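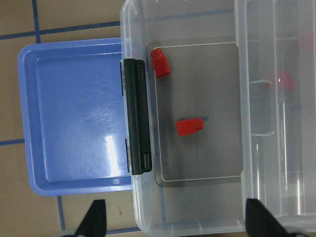

書きかけの長編のこと

八月に入ってから、長編の三稿目に手をつけている。二稿目を読み返したら原稿用紙換算で441枚あった。最初の見積もりよりだいぶ長い。今日は進み具合の記録と、何人かに聞かれた「結局どういう話なのか」への返事をまとめて書いておく。

舞台はイルカリ(Irkari)という架空の港町で、時代ははっきり決めていない。電話はあるがテレビはない、くらいの感じで書いている。主人公はスヴェトザール・ゼマン(Svetozár Zeman)、元は測量技師で、今は町の水道局で古い配管図を写し直している。実在の人物がモデルかと聞かれたが、モデルはいない。名前は初稿の途中で一度変えた。前の名前は短すぎて、会話文の中で埋もれてしまった。

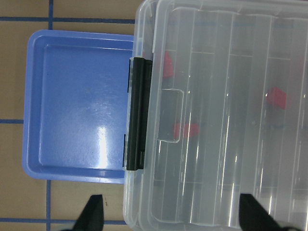 話の中心にあるのは、配管図に載っているのに町のどこにもない通りだ。名前をジロ通り(Cilo)という。ゼマンは写し間違いだと思って上司に報告するが、上司は黙って写せと言う。そこから先、彼は仕事の時間の半分をその通り探しに使うようになる。本人の目的は単純で、図面を正しくしたいだけである。英雄的なところはあまりない。

彼の生活を乱すのは妹のギュネシュ(Güneş)で、ロロフ(Lorov)という内陸の町から16年ぶりに戻ってくる。初稿では妹は手紙の中にしか出てこなかった。二稿目で本人を登場させたら、兄より会話がうまく、放っておくと場面を全部持っていく。五章は特にひどくて、ゼマンが3ページ一言も話さない。三稿目ではここを直している。妹の台詞を削るのが早いのだが、削ると章全体が暗くなるので、今は兄のほうに用事を与えている。台所で鍋を焦がす、といった小さなことだ。

視点についても迷った。初稿は一人称で、二稿目から三人称に変えた。一人称だと、ゼマンが図面の話をやめてくれない。配管の口径について二段落も語る主人公は、書いていて楽しいが、読む側はつらいと思う。三人称にしてその手の説明は三分の一くらいに減った。残した分は、後半で必要になる。
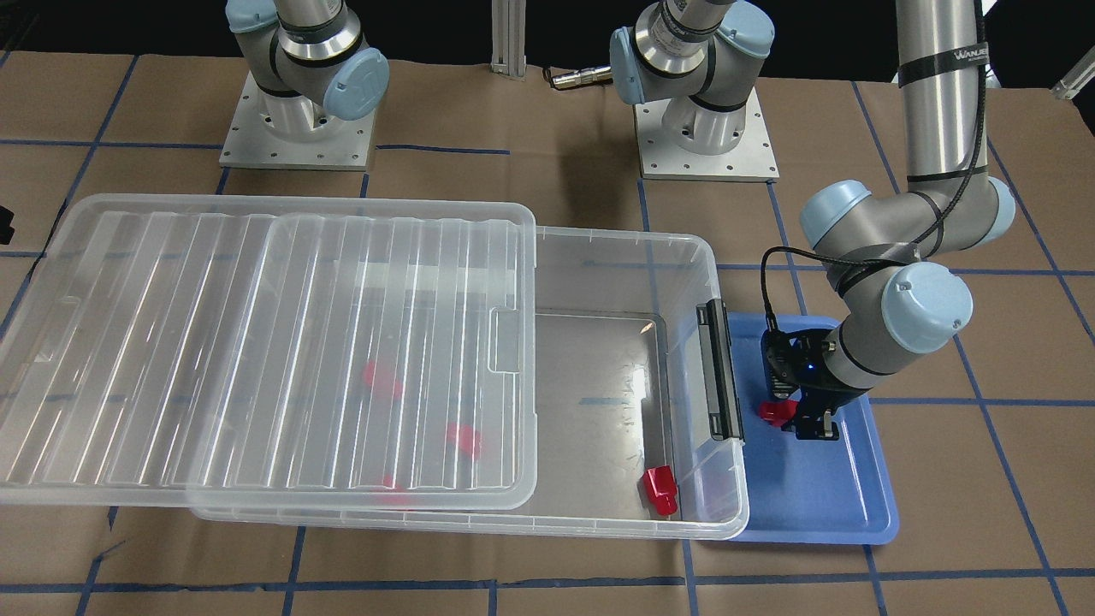
書く時間は朝の五時半から七時まで。仕事のある日はそれで終わりにして、夜は書かない。夜に書いた部分は翌朝ほとんど消すことになるので、やめた。水曜だけは仕事が遅番なので、昼前まで続けられる。五章の直しはほぼ水曜に進んでいる。

道具はこれまでと同じで、下書きはノート、二稿目からはパソコン。章ごとに印刷して赤を入れ、入れ終わったら打ち直す。画面の上で直すと、文の順番を入れ替えるだけで済ませてしまう癖がある。打ち直すのは面倒だが、面倒な文はたいてい要らない文なので、そこで落とせる。

題名はまだない。仮題は『ジロ通り』だが、通りの名前をそのまま題名にすると、最初から通りがあることになってしまう。読者には十章あたりまで、あるのかないのか分からないままでいてほしい。候補はノートに書きためていて、今見たらどれも水に関係する言葉だった。水道局の話だから仕方ないが、少し離れたものも考えたい。
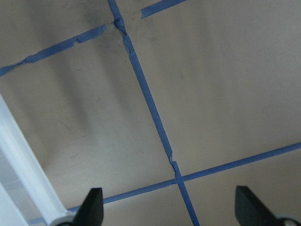

テープで区切った面

結末は初稿から二回変えた。最初は通りが見つかって終わり、次は見つからずに終わった。今の形では、ゼマンは図面を一枚だけ家に持ち帰る。そのあと彼が何をするかは書いてあるが、ここには書かない。妹がまたロロフへ帰るかどうかは、正直なところ自分でもまだ決めていない。帰る版と残る版の両方が手元にあって、残る版のほうが少し長い。

いつ読めるのかという質問もあったが、三稿目が終わったら、まず友人二人に渡す。その感想を待つあいだは短いものを書くつもりでいる。前に書くと言っていた灯台の話は、20行ほどで止まったままだ。

次の記事では、五章を直す前と直した後を少し並べて載せる。台所の場面なら、前後を知らなくても読めると思う。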